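Packaging and Display, Unit 4 – Sorting and portioning treats
Kanaujia short course, handout 2 of 56 pages total pack. Bring it back next session, copies are limited.

Recap from last time: sort first, fill after. Most of you filled first and then had to tip it all out again. Seasonal goods come in mixed, so the sort is where the time goes. Prollar worksheet still due end of October.

Terms – lot (one kind, one pile), vessel (whatever the customer carries off), remainder (what's left on the table, gets logged).
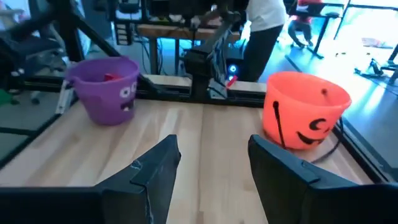
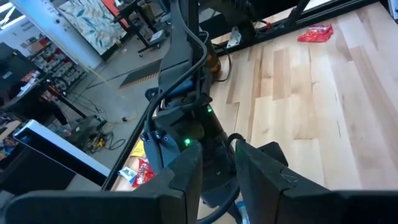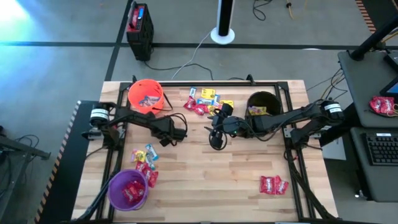
Deciding which vessel gets which candy is the real topic today. Color is the quickest rule and the easiest to teach to new staff. In the last picture the purple bucket has red packs in it and the black one has a yellow package, so you could write that down as a rule and see if the next piece fits. The two red bags lying side by side at lower right are still out – where do they go under your rule? Write it before you discuss. If the rule needs more than one line its too long for a packing bench.

Second rule, by size. Big bags at the bottom, small packets on top. Slower, but fills better.

Exercise: Wuscombe order, 595 pieces, 30 buckets. Doesn't divide evenly. Work out the remainder and say where it gets loged. Show both rules.

Reading for next time: Mavilow notes, section on mixed lots. Skip the part on ribbon.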